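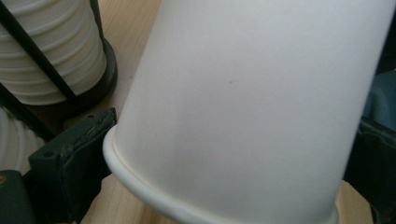 How long does coffee stay hot in a paper cup?
Long enough to drink it, if you drink it at the speed our group does, and well short of the length of a lecture.

Our project for the heat transfer unit compared cups from two campus coffee stands, Momness and Brakis. We filled each one with hot water, put a thermometer in, and wrote down the reading every 30 seconds for 35 minutes. This is as thrilling as it sounds. Teodor Chmielewska timed, Felicja Bednarek read the thermometer, and I typed.

We ran 9 trials. One was thrown out after Teodor drank from the wrong cup, which did affect the volume.

Results
A lid mattered far more than the brand. Open cups lost heat quickly at first and then slowed down, as the textbook said they would. The cardboard sleeve kept our fingers happy and did little else. The two brands came out so close together that we would not bet lunch on the difference – and Felicja tried to.

Sources of error
The window in the lab does not close all the way. In November this counts as a variable. Our thermometer also read 4 degrees high, and we corrected for that in the final table.

Felicja Kwiatkowski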